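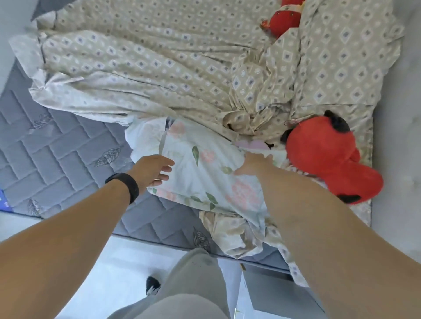

Halgate robotics club moves household task project into second phase

20th February - The student robotics club at Halgate Technical College has finished the first phase of Kistorell, a project to train a two-armed robot to handle bedding. The club recorded 2874 short clips of people making and stripping beds, of which 1525 passed review and will be used for training. The rest were set aside, mostly for lost tracking, hands out of view or a task ended too early.

Rhodri Phillips, who teaches the automation course and supervises the club, said the number of rejected clips was higher than planned but not a concern.

"We set the review rules before we had recorded anything, and we kept to them," Phillips said. "If the hands leave the view for more than a moment at the point of contact, the clip is out. That rule alone accounts for a large share of the losses."

Recording was done in students' own homes, with a head-worn camera pointed down at the work. Each clip covers one task from a fixed list: fit a pillowcase, remove a pillowcase, spread a sheet, fold a sheet in half, clear loose items from the mattress. Students were told to work at normal speed and to leave the bed as they would on any other day, including toys and anything else lying on it. Printed sheets and quilted mattresses were welcome. An early set recorded on plain white bedding in the college lab was dropped from the project in the fall term after the first model failed on nearly every patterned fabric it was given.

Pillowcases have proved the hardest item on the list. A crumpled case shows parts of both its outside and its reverse, and the open end can be hidden in a fold. The current model has to find two grasp points on the fabric, one for each hand, and then decide whether to lift, slide or hold. In bench tests it picks usable points on a flat case most of the time. On a crumpled case lying on top of a bunched sheet, it often selects one point on the case and the other on the sheet underneath.

The students are dealing with this in the labeling. Each accepted clip is marked by hand with the start and end of every grasp, which hand made it, and which piece of fabric was held. A second student then checks the marks without seeing who made them. Where the two disagree by more than a set number of frames, the clip goes back into the queue. The labeling tool, named Presance, was written by second-year students and runs in a web browser. It has had two rewrites, the latest to fix a fault that swapped left and right hands when the wrists crossed.

A hand that hovers over the fabric before closing on it is labeled separately as an approach. Earlier versions of the label set treated approach and grasp as one event, and the model learned to close its grippers too soon.

The robot is a pair of bench-mounted arms with two-finger grippers, fixed to a steel crossbeam over a single mattress. It has no wheels and will not be moving around a bedroom. The crossbeam was rebuilt in the fall to bring the arms forward, as the original position left the far side of the mattress out of reach. Gripper pads are cast silicone, made in the college workshop. The current batch is softer than the last and holds thin cotton better, but wears through faster.

For the second phase, the club will run a fixed test of 40 trials per task, with the fabric dropped from a set height before each trial so that it lands differently every time. A trial counts as a success only if the robot completes the task without a person touching the fabric. Partial results will be logged but not scored. The first round will cover pillowcase removal and sheet spreading. Fitting a pillowcase is not part of the first round.

Results are due in April, when the club enters the Nanayakkara Cup, a regional student contest for robots that carry out home and care tasks. Entries are judged on a live run, a written report and a check of the team's data records. The live run uses fabric supplied by the organizers, which teams do not see beforehand.

Phillips said the data check was the part he expected the team to do well in.

"The live run is a risk, and the students know it," he said. "The arms are slow and the sheet task is at the edge of what they can do in the time allowed. The records are in good order - every clip has a consent form, a task code and two sets of initials."

The club meets in the automation lab on the ground floor of the engineering building and is open to students from all courses. Labeling shifts last one hour, and training on Presance is given at the first session. Anyone who wants to record at home should speak to the club first, as the head cameras are shared and must be booked.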